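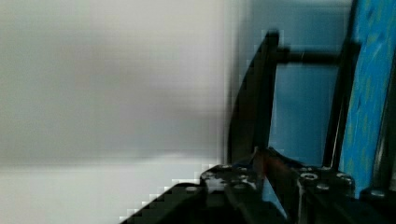 TOKURLEY HOUSE RESIDENTS' ASSOCIATION
Minutes of the November meeting

Home | Notices | Minutes | Laundry Room | Contacts

Last updated: November

Held in the ground floor meeting room, Tokurley House. Called to order at 7:05 p.m.

Present: Vesna Milošević (chair), Nataša Begović (minutes), Kastriot Spahić, Todor Halilović, Jasmina Atanasov, and residents from both stairwells.

Apologies: received from apartments 12 and 31.

1. Minutes of the previous meeting

The minutes were read. Kastriot asked for one correction under item 6: the bike rack is to go on the north side of the yard, not the south side. With that change the minutes were approved. Moved by Jasmina, seconded by Todor.

2. Matters arising

2.1 Front door closer. The new closer has been fitted. The door now shuts by itself but closes hard, and residents on the ground floor can hear it at night. Kastriot will ask the fitter to come back and adjust it.

2.2 Mailboxes. The lock on box 17 has been replaced. The owner of box 22 still has no key. Vesna has the spare and will hand it over after the meeting.

2.3 Yard light. Still on a timer set for summer hours. Todor has the manual and will change it this week.

3. Money

Jasmina gave the report. The balance in the general account is $1,419 after the bill for the door closer. The repair fund is kept separately and has not been touched. Two households are behind on monthly dues. Jasmina has spoken to one of them and will write to the other.

A resident asked whether the general account could pay for new chairs for the meeting room. Vesna said the chairs should wait until the heating bill for the winter is known. There was no objection.

Report accepted.

4. Heating

The heat was switched on in the last week of the previous month. Top floor apartments in the east stairwell report that the radiators are warm at the bottom and cold at the top. Todor thinks there is air in the line and said the radiators should be bled before anyone is called in.

Discussion followed on who should do this. Several residents have never bled a radiator and would like to be shown. Todor offered to go around the top floor on an evening that suits people. He has one key and will buy a second. Residents should have a small bowl and an old towel ready.

Kullel, the company that services the boiler, has written to say the yearly service is due. The price is the same as last year. Agreed to book it for a morning, with notice put up in both stairwells beforehand. Hot water will be off during the visit.

Action: Todor, radiators. Vesna, booking with Kullel.

5. Laundry room

Nataša reported that the sign-up sheet is not being used properly. People are crossing out other people's names, and the sheet for last week was taken down altogether. There were two complaints about washing being lifted out of a machine and left on the floor.

Suggestions from the room:

- Go back to a bound book on a string instead of loose sheets.
- Limit each household to two slots a week until the fourth dryer is fixed.
- Allow 20 minutes after the end of a slot before anyone may move another household's washing.

The bound book was agreed without a vote. The two-slot limit was put to a vote and passed. Kastriot voted against and asked that it be recorded. His view is that families with small children need more than two slots and that the limit will only push people into washing late at night. Vesna said families can speak to Nataša and swap slots with neighbors who need fewer.

The 20 minute rule was passed. Washing that is moved must go on the folding table.

The fourth dryer needs a new belt. The part has been ordered.

Action: Nataša to buy the book and write the rules on the inside cover.

6. Roof gutter, west side

Water has been running down the wall by the bicycle shed whenever it rains. Kastriot went up with a ladder as far as the second floor and saw leaves packed at the bend. He could not reach the joint above it.

Two quotes were asked for. Giltness quoted for cleaning the whole west gutter and resealing the joint. The second company has not replied after two calls. Residents discussed whether to wait for the second quote. Jasmina said the rules of the association ask for two quotes only on jobs paid for out of the repair fund, and the work can be covered from the general account.

Agreed to accept the Giltness quote. Kastriot will let them in and show them where the ladder can be tied off. Cars should be moved from the three spaces nearest the shed on the day.

A resident from apartment 9 reported a damp patch on the bedroom wall behind the gutter. She was asked to take note of whether it grows and to tell Kastriot before the work starts.

7. Storage cages in the basement

The cages are being used for things that are not allowed, including paint thinner and a gas bottle. The fire inspection is in the new year. Vesna asked all residents to clear out anything flammable by the end of the month. Items left in the passage between the cages will be tagged and removed two weeks after tagging.

One cage has no name on it. It holds a crib, a rolled carpet and a box of jars. If these are yours, please speak to Vesna.

A resident asked for a second light at the far end of the passage. Todor said there is already a fitting on the ceiling there with no bulb in it. He will try a bulb first.

8. Winter supper

Date to be set once the meeting room calendar is known. Last year 66 people came and the room was too full. Jasmina suggested two sittings, with families first. Others felt this would split up people who only see each other once a year. After some talk it was agreed to have one supper and open the doors through to the hallway, with a table for coats by the mailboxes.

Food will be shared as before. Sign-up for dishes goes up on the notice board next week. Please write down what you are bringing, as there were nine potato salads last time. Mr. Halilović senior has again offered to make the bean soup. Accepted with thanks.

Nataša needs two large pots and an extension cord.

9. Any other business

9.1 Pigeons. Apartment 27 is asked once more not to feed the pigeons from the balcony. Vesna will speak to the household in person.

9.2 Noise. Drilling is allowed from 9 a.m. to 6 p.m. only. A notice with the hours will go up in the east stairwell, where the old one has fallen down.

9.3 Parcels. Parcels are being left on top of the radiator in the hall. Agreed to put a small table under the mailboxes. Kastriot has one he no longer needs.

9.4 Snow. The shovel is behind the basement door. One bag of salt is left from last winter. Todor will get two more. Names are needed for the clearing list, mornings before 7 a.m. Four names were given at the meeting and more are wanted, especially from the west stairwell.

10. Next meeting

Same room, 7 p.m., next month. Items for the agenda to Nataša in writing, or in the box by the front door.

Meeting closed at 8:50 p.m.

Minutes taken by Nataša Begović. Corrections to be raised at the next meeting.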